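# Comforter keeps sliding around inside its cover (still open)

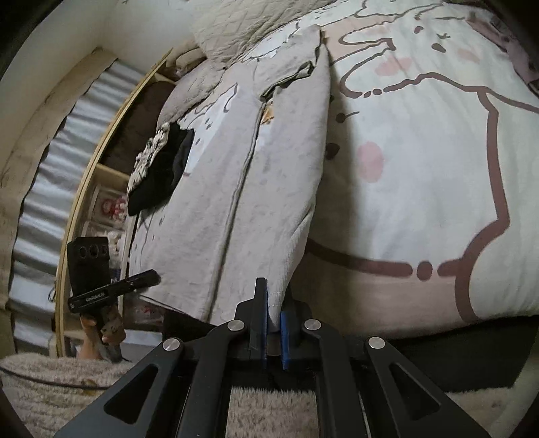
*Logged by: upstairs bedroom, Dullotlow house · Status: open · Last touched: Tuesday, 11 pm*

Okay, so this is the cream comforter with the giant cartoon face on it, pink cheeks and all. I love it and I refuse to give it up! But every morning the filling has crept down to the foot of the bed and I'm lying under two layers of plain fabric, freezing.

**What I've got**

- Cover: Denano, printed, zips along the bottom
- Insert: Woltberg, the 300 gram one
- Gray quilted pillow, the diamond-stitched one (no complaints, it stays put)

**Tried so far**

1. Shook it out from the top corners, standing on the mattress. Looked great until I got in.
2. Turned the cover inside out, rolled the whole thing up like a burrito and flipped it. Way easier than stuffing it in by hand, but it had slumped again by morning.
3. Safety pins in the top corners. This one held for 2 nights! Then a pin popped open and I found it with my foot, so no more pins.
4. Checked the cover for ties. There are loops in the corners, but the insert has nothing to tie to them (argh).

**What I think is going on**

The insert is a size too small. I measured it flat on the floor and it came out 200 cm wide, and the cover is wider than that by a good hand on each side. Plus both fabrics are pretty slick.

**Next**

I wrote to Petrauskas, the shop where I bought the cover, and asked if they sell the insert in the bigger size on its own. While I wait I'm going to sew a bit of ribbon onto each corner of the insert and tie it to the loops. I've got leftover twill tape from the curtains, so it won't cost me anything.

Side note for whoever does laundry next: please close the zipper before it goes in the washer. Last time I dug three socks and a pillowcase out of the corners.

Will update after I've slept on the ribbons for a week.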